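Designing a Menu for a Small Hotel Bar
Hospitality Management, final project report

1. What we set out to do

Our client was Gekside, a hotel bar with 16 seats off a side corridor in Tomar. Good drinks, bad menu. The old one ran to four pages, no prices on the last page, and the house cocktails were buried under beer. The manager wanted something a guest could read in low light and order from fast. Budget for printing was $700, no more.

2. Background

We read what we could on menu layout. Most of it is about restaurants, not bars. Main points we kept:
Short lists get ordered from more.
Guests start at the top right or the top left, sources disagree.
Dollar signs are maybe a bad idea. Maybe.
Describing a drink by taste works better then listing every ingredient.

3. Method

Two evenings at the bar, 6 p.m. to close. Wrote down what people asked the bartender before ordering. A lot of "what's sweet" and "is that one smoky". Hardly any questions about brands. After that we drafted two menus:
Akus – one card, drinks grouped by spirit.
Dokis – one folded card, drinks grouped by taste (sour, bitter, rich, light).
Each ran for a week in March. Same drinks, same prices on both, same staff as far as the schedule allowed.

4. Results

Dokis did better. Bartenders said fewer questions, and the rye sour finally sold. Akus was liked by regulars who already know they want gin. The bitter group was weak on both menus, guests skipped it. We think the word "bitter" puts people off and would try "dry" next time.
Sales sheets for the first week were missing a night so the comparision is rough. We left that night out of both weeks.

5. Laying out the final card

Table work, mostly. Final size is a folded card that fits in one hand, larger type, cream stock. Wine went to the back. Food is only 4 items so it got a strip along the bottom – olives, nuts, toast, cheese. Proofs checked under the bar lamps at night, one font dropped because the thin strokes vanished.

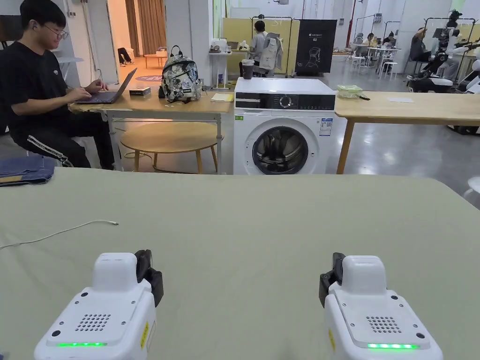
6. Costs

Printing and paper came in under the $700. Design time not counted. Reprints will be needed when the summer drinks come in, and the manager knows this.

7. What we would change

More nights. A proper survey, even a short one. Ask about allergies earlier, we had to add the egg white note by hand to the first batch. Also agree on spelling of the drink names before going to print!!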